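Ticket 3269: Label text shifts to the left after page 40 in long exports
Product: Trasinine Desktop
Component: PDF export
Status: Solved, waiting for confirmation
Priority: Normal

Opened by customer, 9:20

Good morning. I use Trasinine to prepare the parts catalog of our company, Bezerra. The catalog has 518 pages. When I export it to PDF, the first 40 pages are correct. After this, the labels beside the drawings begin to move to the left, only a little on each page. Near page 200 they already cover the drawings and the customers cannot read the part numbers.

What I tried until now:
- closed the program and opened it again
- exported with "High quality" and with "Screen"
- changed the font from Pirnano Sans to the system font
- exported only pages 1 to 60, the problem is the same after page 40

On the screen everything is in the right place. It is wrong only in the PDF.

Support, 10:05

Thank you for the clear report. Please send us these things:
1. The version number, from Help, then About.
2. The file export.log from the last export.
3. The page size and the margins of the document.
4. One page of the catalog saved as a separate document, with its drawing and text.

Customer, 11:40

The version is 4.2. The page is Letter, the margins are 0.75 inch on all sides, and the inside margin has 0.1 inch more for the binding. I attached the log. These lines repeat many times:

WARN layout: anchor offset rounded (page 41)
WARN layout: anchor offset rounded (page 42)
WARN cache: limit 4000 reached, oldest entries removed

In total there are 1490 warnings in the file. I do not know if this number is normal. I prepare the separate page now.

Support, 13:15

It is not normal for a document of this size. The line about the cache is the important one. The program keeps the anchor position of each label in a cache. When the cache is full, it calculates the old positions again from the rounded values, and the small error is added on every page.

Please try this:
1. Close the document.
2. Open Settings, Advanced, Layout.
3. Change "Anchor cache" from Fixed to Automatic.
4. Turn off "Reuse positions from last export".
5. Restart the program and export again.

If you use the Drorora plug-in for numbering, please leave it on for this test. We want to change only one thing at a time.

Customer, 14:30

I made the five steps. The export took almost twice as long as before, but the labels stay in place until the last page. I compared pages 41, 200 and 518 with the screen and they are the same. 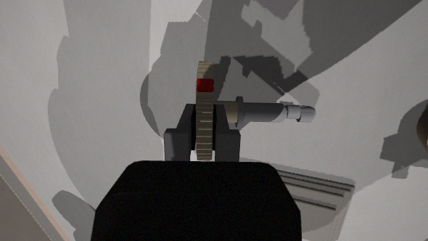 Do I need to change these settings again for every new document?

The settings belong to the program, so they stay the same for all documents on that computer. If a colleague exports the catalog from another computer, the change must be made there too.

Customer, 15:10

Understood. I will write it in our internal instructions. One more thing: in the Spanish version the option "Anchor cache" has no translation, and I searched for it some minutes.

Support, 15:25

Thank you, we passed this to the translation team. The rounding error is recorded as a separate bug. We leave the ticket open until your next full export in June.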